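Home Lists Archive Thread Next Previous

[tunard-robotics] Re: Runurel open day, was it worth the drive?
2019-12-07, posted by the Rakeck workshop account

> Did anyone from Rakeck make it to the Runurel open day? I had to skip
> it and I'm still annoyed with myself. The flyer said they would show
> clothes folding, and I assumed a big arm on a steel table with a
> square towel, same as everyone does. Was it that? Also, did they let
> visitors touch anything? We have a spare slot at the Tunard meetup
> and I'd love to ask them over if it's the kind of thing you can
> carry in a bag.

We went, and yes, go if they run it again! It wasn't a big arm at all. The whole folding part is done with hand-held grippers, one per hand, and you stand over an ordinary bed with ordinary bedding on it and fold clothes. The recordings are what they train on later. I had read about this way of working but had never stood next to it, and it's much more fun in person than on paper (I stayed through two rounds of the same demo and would have stayed for a third).

I'll go through your questions in order, with a few extra bits, so skip around as you like.

1. What were they folding?

Knitwear, mostly. The piece I watched longest was a soft black knit on a leaf-print fleece blanket, and I think that's a nasty choice in the best possible way. Dark fabric hides its own edges, the blanket is all ferns and leaves in orange and brown and gray, and the pile is soft so everything sinks a little. I asked whether they ever use a plain sheet. They do, for beginners, and then they move people on to the busy stuff as soon as they can.

The two grippers work toward each other, so one person is really doing a two-handed job with four fingertips. You find out very fast how much you normally lean on your thumbs.
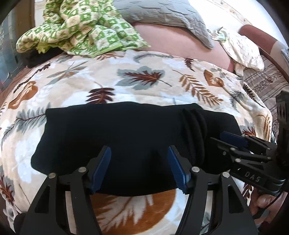
2. What are the grippers like?

Black, two fingers each, with blue pads on the inside faces where they meet the cloth. The fingers are open frames with cutouts, so you can see past them to what you're doing, and that helped me more than I expected. The one I tried opened and closed smoothly and I had no trouble with the grip. My wrists did get tired, though, and I only had it for one short go!

Somebody from the Vávra group asked the question I wanted to ask, about picking up a single layer. The answer was: slowly, from the edge, and don't chase it if you miss. Let go, back off, come in again. They were relaxed about misses and keep those recordings too. A rolled hem or a cuff that has flipped over on itself is where most visitors got stuck, me included, and I went back to that same spot over and over like a kid at a fairground claw.
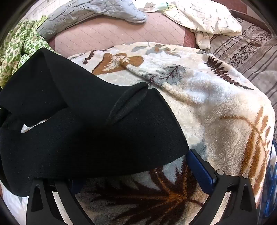
3. Could visitors touch anything?

Yes! After each demo they handed over the grippers and let people fold. There was a running total on a sheet of paper by the door, 566 folds when I left, and they wanted 600 by closing. I don't know if they got there. If anyone on the list stayed to the end, please tell me, I really want to know.

My own fold was terrible. I got a bundle of sorts, thick in the middle, and the person running the station said it was fine because it was finished. What I liked most was watching the regulars squeeze the folded piece from both sides to tidy it up before the next move, a small habit that I hadn't seen described anywhere.

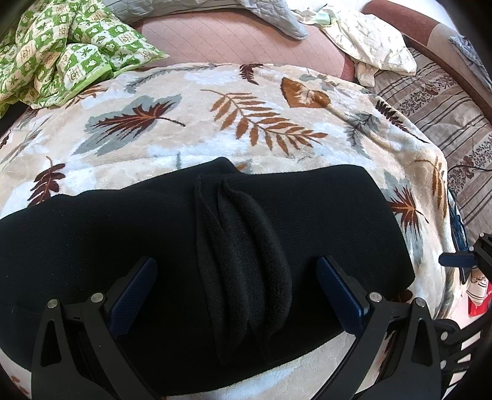 I also asked about sleeves, and the advice was to deal with them early and get them lying on the body of the garment before you try anything clever. I tried it at home with kitchen tongs on an old sweater and it does help, although tongs are a miserable substitute and I'd pay good money for a pair of those blue pads.

4. Would they come to Tunard?

I think they'd say yes. I mentioned the meetup and they wanted to know if there was a bed or a couch, or failing that a big soft table. The grippers themselves are small enough to carry. You'd want to ask them about the computer side, as I never got a good look at that.

If you write to them, say Rakeck sent you, and ask them to bring the black knit. I want another try at that hem.

Rakeck workshop

Contact the list owner | Copyright Tunard robotics list | Back to top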